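# Grey-green cotton shirt: how to fold it so that the creases do not come back?

**Marwa Fahmy**

Good evening to all. I have a question about folding shirts, and I hope it is not too simple for this site.

I have a long-sleeved shirt, button-up, in a grey colour that goes a little to green in some lights. The cloth is heavy, more like canvas than like a normal office shirt. The label says Lamard and it is all cotton. I iron it, I fold it, I put it in the drawer, and after 2 days it has lines everywhere, most of all one line that goes diagonally over the front. Hanging is not possible for me, my wardrobe has only shelves.

I tried the method where you put the shirt face down and bring the sleeves to the back. With thin shirts it goes well. With this one the layers become thick like a pillow and the whole thing opens again by itself. The fabric also slides on my stone-look table, so when I pull one side straight, the other side moves.

I put two pictures, so you can see how the cloth behaves when it is not folded well.

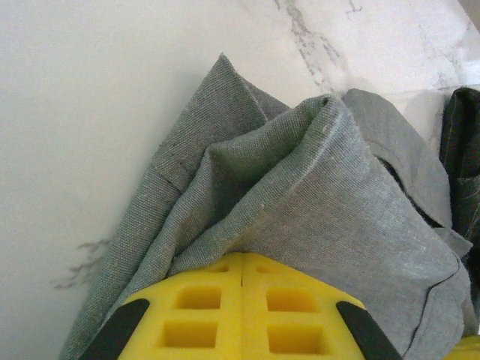
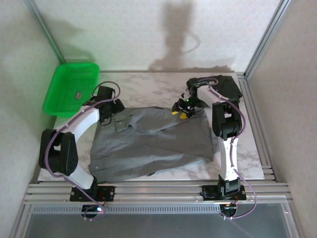 *The grey shirt on the marble-pattern table, still wrinkled.*

My questions:

- Should I fold it with the buttons closed or open?
- Is it better to roll such a heavy cloth?
- Does a folding board help? I saw one from Brondent, but I do not want to buy plastic for nothing.

Thank you for your patience with my English.

---

**Kairys_home**

roll it. I roll everything, never had a problem. The board is a waste of money

---

**tidy_in_the_attic**

Dear Marwa, I had the same trouble with my husband's work shirts, so I will write what I do. It takes longer to read than to do.

First, the table. A smooth table is nice for wiping but not so nice for folding. Lay a bath towel or a thin blanket under the shirt and it will stay where you put it. Your table looks wide enough for the body of the shirt, but in the second picture the lower part hangs over the front. The weight of this part pulls on the rest. Turn the shirt, or push it further back, so that all of it lies flat before you begin.

Then the buttons. Close the top one, the one in the middle and the last one. If all are open, the two fronts walk away from each other and I think your diagonal line can come from there. To close every button is not necessary.

Now the folding itself:

1. Put the shirt face down on the towel. Smooth it with the flat hand from the collar to the hem, and pull the side seams a little until they are straight.
2. Bring one side to the middle of the back. Lay the sleeve straight down along this fold, do not cross it over to the other side. In a heavy cloth the crossed sleeves make the pillow you describe.
3. Do the same with the other side.
4. Fold the bottom up by one hand's width, then fold the rest in half to the collar. Do not fold in three, this cloth is too thick for it.
5. Turn it over and press with both hands for a moment.

After ironing, leave the shirt flat for 20 minutes before you fold it. When the cotton is still warm and has steam in it, it takes every line and keeps it. For me this changed more than any method of folding.

About rolling I do not agree with the answer before me. For T-shirts yes, but a collar does not like to be rolled, and a heavy shirt gets many small creases in place of two or three big ones.

The board: I have an old one from Broko. It helps to make all shirts the same width, so the pile in the shelf is nice. It does not remove creases. A piece of strong cardboard, cut to the width of your shelf, does the same work.

And put the heavy shirts at the top of the pile, please, with nothing over them.

---

**Marwa Fahmy**

Thank you both. I did not think about the part that hangs over the table! I will try with the towel and with the 20 minutes of waiting, and the sleeves straight down. The cardboard I have already from a parcel.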